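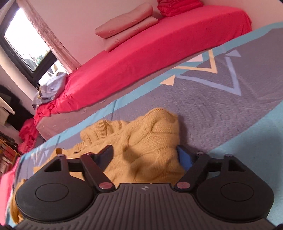 Turn it down first, she said, and then tell me whether you can still hear the bass player. I had been in the Menasard workshop in Tekanberg long enough to take my coat off and accept a coffee, and already I was being given homework. The speaker on the shelf was the Nelard, a bookshelf model that has been on sale since July, and I turned it down until it was quieter than the kettle. The bass player was still there, a little shy perhaps, but keeping time.

"Everybody demos a speaker loud," she told me, pulling up a stool. "You go into a store, they crank it, you get goosebumps, you take it home, and then you live in an apartment with neighbors. Most of my own listening is after the kids are in bed. I wanted something that was good company at that hour."

She has been designing speakers for 15 years, first for other people and then under the Menasard name, and she talks about it the way some folks talk about baking bread, with a lot of hand waving and long detours into what went wrong. We spent a good part of the morning on glue (I won't put you through all of it, though I enjoyed it very much).

The Nelard went through three cabinets before she was happy. The first was too deep for a normal shelf. The second fit the shelf but made piano music sound, in her words, "like it was being played in the next room by somebody with a cold." I asked what was different about the third, hoping for a secret, and she laughed at me.

"Bracing. It's boring! There's one more piece of wood inside, and it goes in at a slant. It took me all winter to move it to the right spot, and my husband was very tired of hearing about it."

The first run was 200 pairs, and almost all of them have gone, a good many to people who'd never owned separate speakers before. That seems to please her more than anything. She answers the support email herself, usually with her breakfast, and the most common question is how far from the wall they should go.

"Start with a hand's width and then play something you know really well," she said. "If the voices sound thick, pull them out a little. And please don't buy expensive cable until you've tried moving the chair."

I asked about wireless, as I suppose everyone does. She sighed, got up and refilled my cup. There may be a version one day, but she worries about selling a speaker that should last decades with a chip inside that won't. For now it's two terminals on the back and whatever amplifier you like.

Reader comments

Bought mine in the fall and they do sound lovely at night. The chair tip is a good one, I moved mine and felt silly for not trying it sooner.

Does anyone know if a shop in Lowther carries these? I'd like to hear them before I order.

Would have liked more about the glue!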